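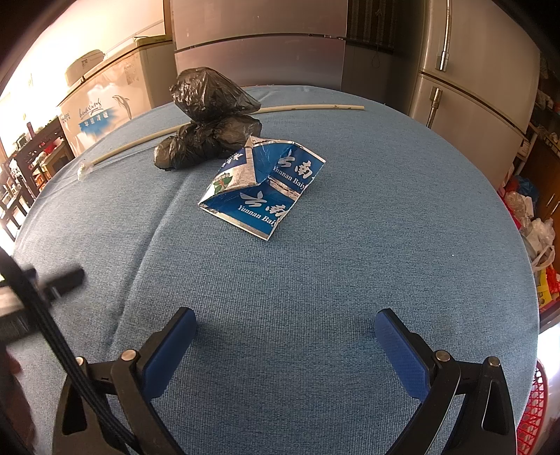
According to one comment returned with our first draft, the budget paid for hardware generously and for everything after delivery hardly at all. The reader asked for spare parts, training time and storage to appear as separate lines before any order was approved. The group accepted the comment, and the plan below has been reworked to answer it.

Search this site Enter keywords

1. Purpose

This report sets out a purchasing plan for hand-held gripper tools and related equipment for the household objects project at Uvach. It covers what should be bought, in what order, and what should be held back. It does not compare control software, which is the subject of a separate report.

2. Requirements

The tools are to be used in ordinary homes, on tables that have not been cleared or arranged for the purpose. Household goods there differ widely in shape and stiffness. Foil-lined paper packages keep a fold, knotted plastic bags sag under their own weight, and thin tubing offers very little to close on. A gripper chosen only for boxes and cups would be a poor purchase. We therefore gave more weight to finger opening and pad material than to closing force.

Each tool must also be light enough for one person to hold through a session of 30 minutes, and its pads must be replaceable with a common screwdriver.

3. Suppliers

Quotations were requested from Jamlow and Merkover. Jamlow offers a lower unit price but sells pads only as part of a full finger assembly. Merkover sells pads separately and will accept returns within 40 days – a term the group considers important for a first order. Ko, a local parts shop, can supply screws, straps and cable ties at short notice.

4. Budget

The equipment ceiling for the first phase is $500 per tool, including the mount and cabling. Spare pads are budgeted at $19 per pair, with two pairs held for each tool. Training time is charged to the project account and does not count against the ceiling. Storage cases are a separate line.

5. Schedule

The requirements list was closed in January. Two tools should be ordered from Merkover first and used in homes for one month. The second order will depend on pad wear recorded in that month. Cases and spare cables may be ordered at any time – neither depends on the choice of gripper.

6. Open items

The group has not settled who will hold the spare parts between sessions. Delivery charges from Merkover remain to be confirmed in writing.

Submitted April 5, 2026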